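Wirnora open afternoon, Skorkville: notes from the software side

I went to the Wirnora open afternoon in Skorkville mostly to see the planner. The flyer promised "a full stack, from demonstration to deployment," and I have read that line on enough flyers to go in with my arms folded. Doors were at 1 p.m. and the tour got going closer to half past.

First stop was the data room. They record people doing small table jobs with hand-held grippers, each with a camera on it, and train a policy straight from the video and the recovered gripper motion. The current set is 2,020 demonstrations. Our guide said that number several times. How many were thrown out came up only when someone asked: 249, nearly all of them because tracking was lost partway through. I'd have put that figure on the poster. It says more about the pipeline than the first one does.

The tracking software is called Swati and I liked it more than I planned to. It replays an episode next to the estimated path of each gripper and flags jumps in red. You can scrub through, trim the ends, and reject with a single key. Finger opening comes from the printed markers by the fingers, so there is no encoder to calibrate, though I'd like to know what happens when a marker is covered. The answer I got was "we interpolate." For how long? That depends, apparently.

Two-handed episodes are the hard part. Both paths have to end up in one coordinate system, and the clocks have to agree. Swati lines up the clocks at the start of a session and then trusts them. I asked about drift over a long morning of recording and was told it was small. No plot, no number.

Upstairs was Clusanau, the planner and controller, and here my patience got thinner. The policy puts out a short chunk of future gripper poses, and Clusanau turns that into joint motion and is supposed to refuse anything that would hit the table or the other arm. The screen showed a nice clean simulation. I watched 17 runs on the real pair of arms, on a box-opening task, and 4 of them ended with the operator's palm on the stop button. Two of those looked to me like plain timing trouble, one arm acting on a stale chunk while the other had moved on. The staff called it a perception issue. Maybe so, but the logs were not on display and "perception" covers a lot of ground.

I went back down afterward to look at the collection table again, which was the most convincing part of the visit. Say what you like about the planner, the input is good. A person with a gripper in the hand makes all the little corrections that are so painful to script, and the wide lens picks up both tools at once.

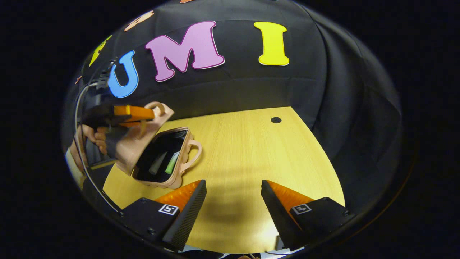
Lid up on the pink box, seen from the other gripper. The square markers sit by the fingers.

What I'd want before believing the deployment half of the flyer: success rates on a table they didn't record on, latency from camera to joint command with the worst case included, and the rejected episodes released along with the good ones. I asked about the last one and got a "we're discussing it."

Coffee was decent. Parking is behind the building and fills up early. They are planning another open afternoon in September, and I've put in a request to see the Clusanau logs then.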